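Bisico Quartet: Felton Songs
Label: Pultia
Reviewed for the listening library

Felton Songs is the second album by the Bisico Quartet and the first the group has recorded with a singer throughout. Birdie Halvorsen, previously known for her work in chamber choirs, sings nine settings of dance tunes once played in the halls of Felton. The arrangements are by the quartet's pianist. Four of the pieces are waltzes, and the remainder are slow foxtrots and one polka.

Repertoire

The tunes survive mainly as piano scores with a single line of text beneath the melody. The quartet has kept the melodies largely intact and changed the harmony, in places considerably. "Lamps on the Quay" opens with thirty seconds of unaccompanied bass before the voice enters, and the original dance rhythm does not return until the second verse. Listeners who know the tune from older recordings may need more than one hearing.

Performance

Ms. Halvorsen sings with clear diction and very little vibrato. The approach suits the waltzes, where the words carry most of the interest. It is less persuasive in the polka, which calls for more weight than she gives it. The clarinet playing is excellent throughout, and the long solo in "Schumacher's Waltz" is the finest passage on the album -- patient, quiet and well shaped. The drummer uses brushes on all but one track and is never intrusive.

Sound

The recording was made in March in a small hall, and the room can be heard. Piano and voice are well balanced. The bass is somewhat heavy on the two opening tracks, and listeners with larger speakers may wish to reduce it. 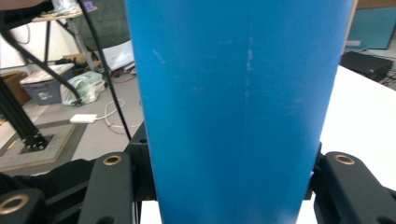
Booklet and packaging

The CD edition includes a 30-page booklet with the full texts and a short essay on the Felton dance halls. English translations are given for four songs only, an omission that should be corrected in any later pressing. The type is small but legible. The download edition contains the same essay as a separate file, without the song texts.

Recommendation

The album is recommended for general collections and for libraries with an interest in vocal jazz or older dance music. Institutions that lend physical media should acquire the CD edition for the sake of the texts. Individual listeners may wish to begin with "Schumacher's Waltz" and the closing track, "Late Tram" -- both give a fair account of the quartet's manner.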